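Read receipts (messaging apps)

From the Gastbridge wiki of everyday tech

A read receipt is the little mark a messaging app puts next to your message once the other person has opened it. Some apps use ticks, some use the word Seen, and Geto (the one I use most, so forgive me if I keep coming back to it) uses a small dot that fills in. The wiki lets contributors write in their own voice, so I'm going to!

Sent, delivered, read

People mix these up all the time. Sent means your message has left your phone. Delivered means it has reached the other person's phone, which might well be in a coat pocket. Read means the chat was opened while the message was on the screen. It doesn't mean anybody took it in – I've opened plenty of messages half asleep and had to go back the next morning to find out what I'd agreed to.

How the main settings work

In Geto you'll find the switch under Privacy, then Chats. It works both ways, so if you turn your own receipts off you stop seeing everyone else's. Irance does it differently and lets you choose for each contact, which I love, although the menu is buried 3 screens deep and moved again in the August update. Morikawa has no switch for group chats at all. If you're in a group there, people can hold down on a message and see a list of who has opened it.

Previews don't normally count as reading. You can pull down the notification, read the first couple of lines and leave the dot empty. Replying from the notification does fill it in on Geto, but not on Irance (or not on my phone, anyway).

Group chats

Groups are where receipts get messy. Geto waits until every member has opened the message before it fills the dot, so in a big group it may never happen. My running club's chat has 227 members and I have yet to see a filled dot in it. In a group of 6 it's quite handy for working out whether the change of pub has reached everybody.

Linked devices

If you have the app on a laptop or tablet as well, opening the chat on any of them counts. A chat window left open on a desktop can mark messages as read while you're off making tea, and this catches a lot of people out. Closing the window, or just clicking across to a different chat, stops it.
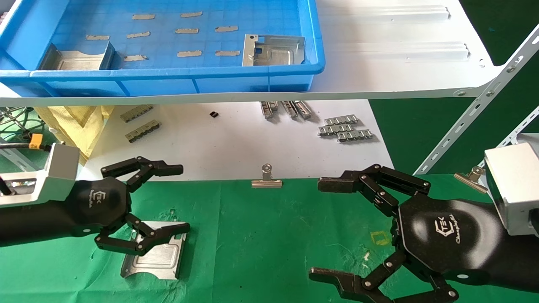
Turning receipts off

Go to the privacy menu, flick the switch and then restart the app. It took almost 2 minutes for the change to show on my tablet. Messages you've already opened stay marked as read, so it's no help with the one you've been avoiding since breakfast. Voice notes are separate in Irance and still show as played whatever you pick.

See also: Last seen, Typing indicators, Muting a chat

Page last edited September 30, 2018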